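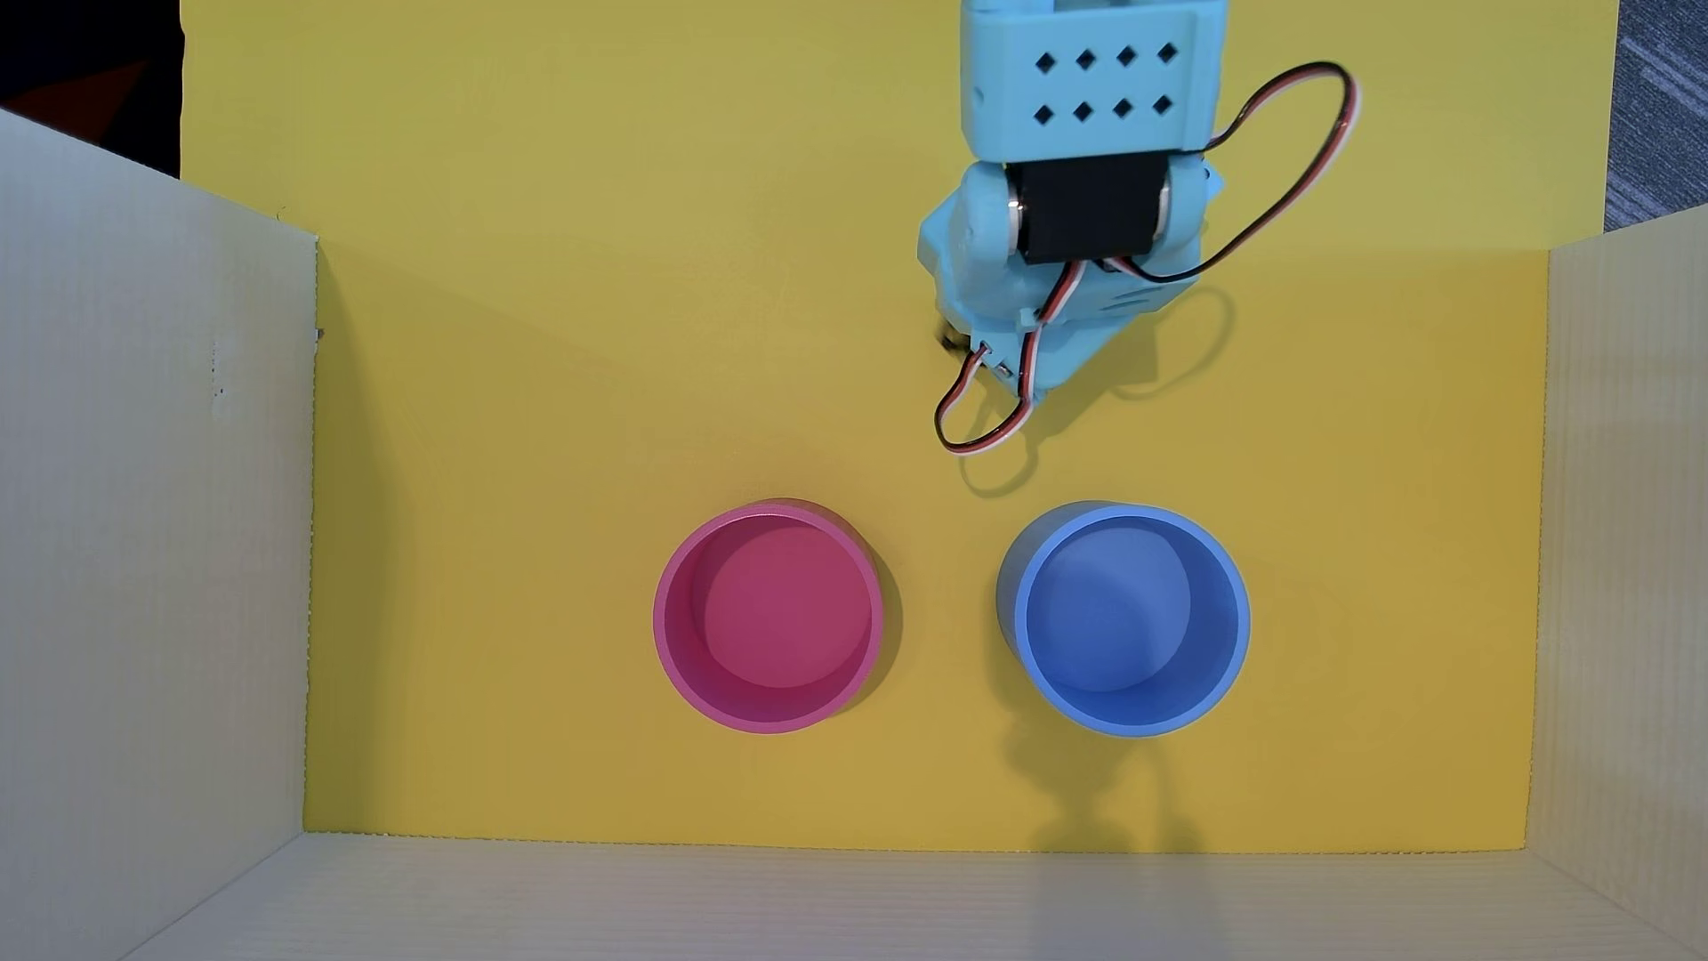

Sturnulel Manipulation Group – Minutes, Data Collection Meeting

Date: 11/07/2025
Present: collection operators, training lead, hardware lead, Kaltard liaison
Apologies: Ondimell annotation desk
Minutes taken by: training lead

1. Minutes of the previous meeting

Accepted with one correction. The storage path for rejected episodes is on the shared drive under Kaushik, not on the arm controller. The operators' guide still shows the old path and will be fixed.

2. Episode count

The Kaushik cup set stands at 896 accepted episodes against a target of 1,000. Rejections this period were mostly of two kinds: episodes started before the arm had returned to its home pose, and episodes where the operator stopped the recording while the gripper was still closed. Both can be caught at logging. The training lead will add a check on the first and last joint readings. Rejected episodes are kept but stay out of the training split.

The hardware lead asked whether the target could be lowered so that the bolt set can start sooner. Not agreed. The training lead wants the full number before any comparison with the earlier policy.

3. Cup set, upright starts

Start layouts with the pink and blue cups standing side by side are over-represented. The current policy handles these acceptably in replay but tends to approach between the cups and commit late. Operators are asked to vary the gap and to swap left and right between episodes. The color instruction is to be drawn from the list before the cups are placed, so that the layout does not follow the instruction.

Lighting was discussed. The arm throws a shadow over the floor of the box, and with the lamp low the cups do too. The Kaltard liaison proposed a diffuser. The training lead prefers to keep some episodes with visible shadows, as the wrist view will have them in any real use. Agreed: both conditions are collected, and the lamp position goes in the episode header.

4. Cable routing

The servo leads on the upper link and at the wrist hang in wide loops. The hardware lead considers the slack at the wrist excessive and would like it clipped. Operators pointed out that full wrist rotation needs most of that length. A printed clip will be tried on the upper lead first. The wrist lead stays as it is until the cup set is closed, so that its appearance in the recordings does not change partway through.

5. Cup set, tipped starts

Layouts with both cups on their sides, mouths toward the wall, are now part of the set. The black bolt and nut may be left in the workspace as distractors, well clear of the cups. Operators should approach with the fingertips nearly closed and open them only when lined up with the cup. Opening early has led to contact with the wall on close placements.

A question was raised about the distractors lying one against the other. The annotation guide has a single label for hardware and does not say whether a touching bolt and nut count as one object. Ondimell to be asked for a ruling. Until then, annotators use one box for each part.

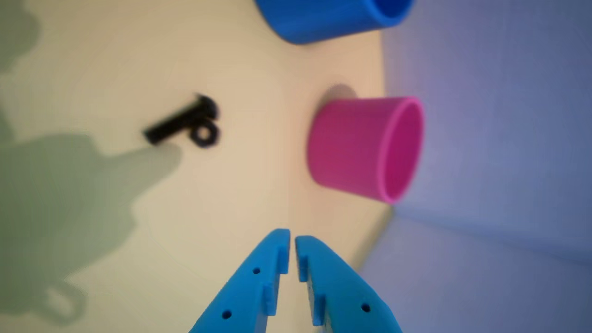
6. Gripper fingers

The notched inner edges of the printed fingers hold a cup rim well but give uneven contact on a bolt shaft. Three options were put forward:

– fit soft pads over the notches
– print a second pair with a flat inner edge
– leave the fingers alone and collect the bolt set as it stands

The second was preferred. Changing fingers between the cup set and the bolt set means 2 gripper calibrations on file, and the loader must read the right one from the header. The hardware lead will print and fit the pair once item 2 is complete.

7. Actions

Training lead: joint check at logging; lamp field in header; correct the operators' guide.
Hardware lead: clip for upper lead; flat fingers.
Operators: remaining cup episodes, tipped starts first.
Kaltard liaison: diffuser on loan; query to Ondimell on touching parts.

8. Next meeting

Later in July, when the cup set is closed.

Comments (3)

guest – Item 5: does one box for each part apply to episodes already labeled, or only new ones?

training_lead – New ones only. The old labels wait for the ruling.

bench2 – The lamp field should be free text as well as a number. We move the lamp sideways too, and height alone will not cover it.

Contact: Sturnulel Manipulation Group office | © 2025 Sturnulel | Back to top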